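Filed under: Diary, Robots, Long days

Jun 12, 2022

I should be in bed but I'm too wound up to sleep, so I'm writing this at the kitchen table with the window open. What a day! I got to drive the arms for most of the afternoon, and by the end of it I was wiping down a door without thinking about my own elbows at all.

Back in April I could barely pick up a cup. I remember going home after my first session at Arnstead with my shoulders up around my ears, sure that I'd be moved to paperwork within the week. The trouble was that I kept trying to steer the robot. You hold the two handles and the arms go where your hands go, so there's nothing to steer, but my head wouldn't believe it. Today it did. I reached and the Karkier reached, a hair behind me, and the hair didn't bother me anymore.

Wiping is lovely work to teach. With picking things up you either have the thing or you don't, but with wiping there's pressure, and you have to make up your mind about it the whole time. Too light and the sponge skates. Too hard and the arm complains (a sort of groan from the shoulder, I've come to like it) and the run gets thrown out. I kept 200 runs as my target for the session and went sailing past it, and I only noticed when the screen told me to take a break.

The Godoy software got an update on Friday and it's so much better. You can mark a run as bad with your foot now! Before, I had to let go of a handle, reach over, find the button, and by then I'd lost my place. The total on the board for the cleaning set stood at 1258 when I left, and plenty of those are mine, and yes, I took the long way out so I could walk by it twice.

The part I most want to remember is the replay. We let the Avex model have a go on its own after supper, just the trained thing, no hands on the handles. It went for the middle of the door first, exactly the way I do, and it did my silly little double tap in the corner. I never meant to teach it that. I do it at home too, on the counter, I checked tonight. It missed the bottom edge completely and I know why - I'm lazy about bottom edges. So that's my homework, and I'm oddly thrilled to have it.

We also do plenty by hand, with the camera on our heads and our own fingers doing the job, and I'd written those sessions off as the dull ones. I was wrong about that. You go slower, you start to see how often one hand just holds on to something while the other does the work. I never noticed I did that until I'd watched it played back. On the arms I'd been parking the idle hand in midair, and now I rest it on an edge, and everything is steadier. I wish I'd worked that out 2 months ago.

Wrists sore, back fine. I want to try 3 shorter blocks tomorrow in place of the one long one, and I want to start at the bottom and work up, for the sake of those edges. The cabinet again first thing, sponge in the left hand, the messy door after.

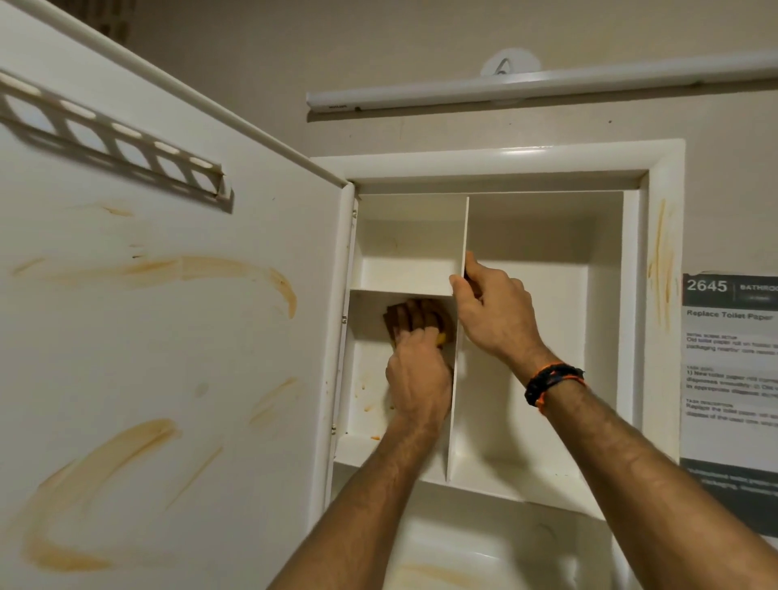 Things to bring tomorrow

The soft shoes, for the foot pedal. A proper lunch. The blue notebook, which I left on the hall shelf again. Hand cream - my fingers are like paper.

And ask whether I can sit in on the evening replay again, even if it isn't my set. I'd happily stay late for that.

4 comments | 11 shares

We use cookies to remember your settings. By continuing to read you accept our cookie policy.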